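Last updated: Wednesday, December 10, 2025

Covano releases Sitidano two-hand kit for tabletop handling

Covano has opened orders for Sitidano, a pair of multi-fingered black grippers with controller and software, intended for benches where mugs, plates and small toys are handled. Each hand is driven separately, so one can press or hold an object while the other stays clear.

Trial units have been running at Joubert in Trastonness since October. The test set has 62 objects. "Squat, ribbed shapes were the hardest to grip from above," said Mpho Coetzee, product lead at Covano.

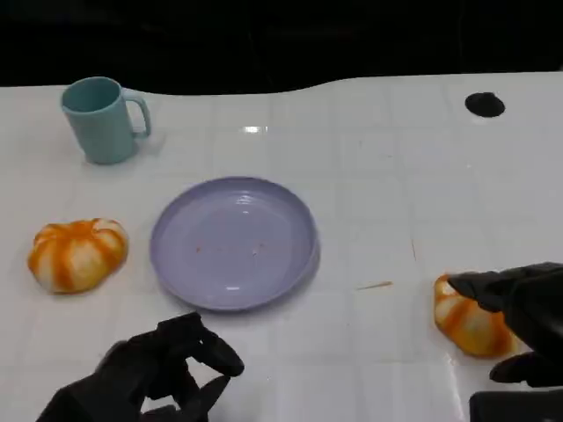
Kits ship with mounting plates and cables. Arms are sold separately.

Contact: Covano press desk, Trastonness
12 shares | 0 comments
Back to top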